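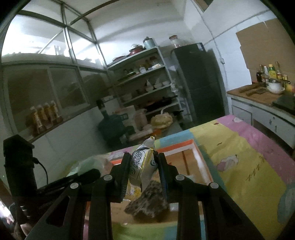 Thin packaging is a poor fit for force thresholds, and the Kemaron method drops them. It infers contact from how the film deforms between the pads, using wrist video and finger width alone. A crumpled snack wrapper pinched upright between two fingers, its crimped tip free, gives the model creases and printed edges to track. Rovton trained the policy on 569 household demonstrations, then ran 100 trials in kitchens absent from the training set. Slips fell by a factor of 2 against the February baseline — most of the gain came from folded film. Rigid trays showed no change.

© 2026 Trutosex | Contact | Back to top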